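What Is a Human Right?

A right is something every person is owed. It does not depend on where you live or who your parents are. 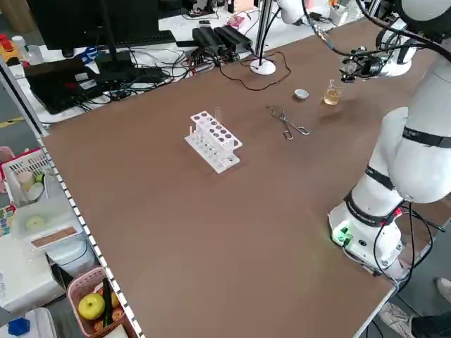 Children under 18 have extra rights, and going to school is one of them. School includes science — using a beaker or a test tube rack is part of it. In Vunbridge, 3000 children have a school place.

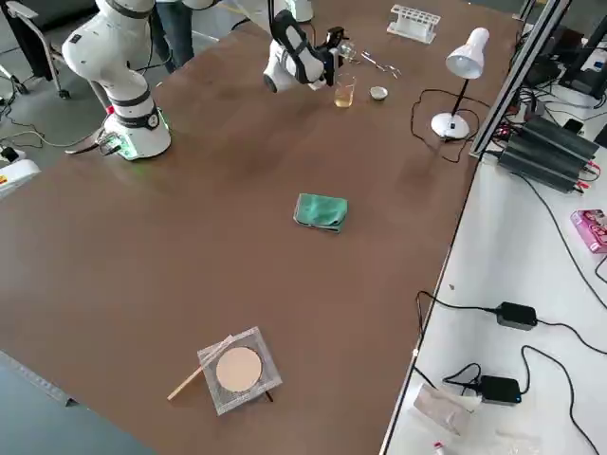 Who checks?

Governments must. In Skindale, 17 inspectors visit schools and write reports. Children may speak to them alone.

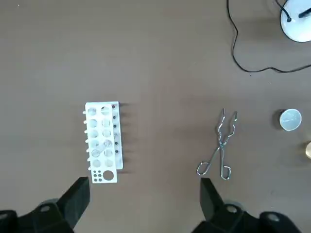
Pichit Srithong adds that a right still counts when a rule ignores it — the rule has to change.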